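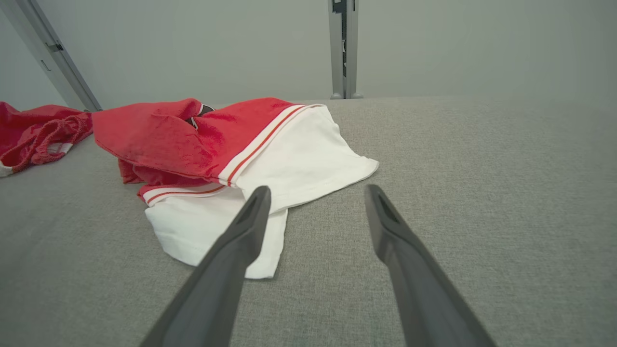
One bag to London in September – rolling or folding?

lehtinen_fan
Going to London in September with just my 22 liter Veltden daypack and I'm so excited! Two shirts to wear, two to spare, one pair of jeans, a rain jacket and that's the lot. Last trip I rolled everything and it fit great, but I looked like a crumpled paper bag for the whole trip. Is folding worth it in a bag this small?

Abelardo Insaurralde
Folding, every time! Fold lengthwise first, so you get one long strip the width of the bag, then bring it up in thirds. The strip goes in flat against the back panel and the jacket fills in whatever is left. I've been doing it this way for years and love it.

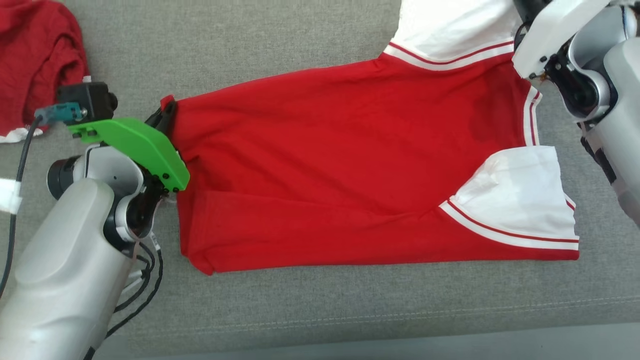
Red tee with white sleeves, folded lengthwise

stivden77
Nice shirt, but I'm going to disagree. Lengthwise folding leaves a crease down the front and you wear that crease all day. Roll loosely – loosely! – and wrinkles hardly happen. Most people roll like they're wringing out a towel.

Abelardo Insaurralde
A crease falls out after an hour on your shoulders. Roll wrinkles go every which way and stay there.

stivden77
Mine don't. Thicker cotton, maybe?

Kálmán Rácz
Depends on the cloth, so you could both be right. Thin stuff does better folded and heavy knits don't care. What I'd add is to lay things out on something with a bit of grip. On a slick table the sleeves slide off while you're working on the body. A woven cover fixes that and it's so much nicer to work on. 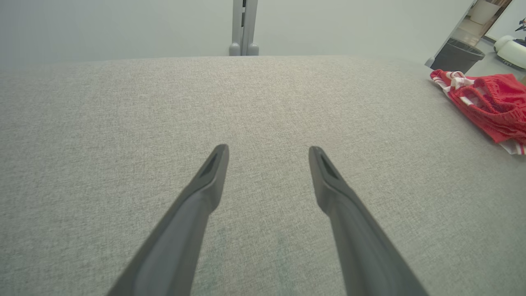
Light gray woven fabric, nice and plain

lehtinen_fan
Oh, I like that idea, I've been folding on a glass desk and cursing at it. Did a test pack tonight with Abelardo's thirds and everything went in with room for a paperback!! Zipper still sticks about 80 percent of the way around, but it always has.

Kálmán Rácz
Rub a pencil tip on the zipper teeth. Which paperback?

stivden77
Try one rolled shirt in there before you go. Just one. Then report back, please.

lehtinen_fan
Deal, the jeans are getting rolled anyway. Paperback is a train mystery, 2 chapters in already and I need to stop or I'll finish it before the flight.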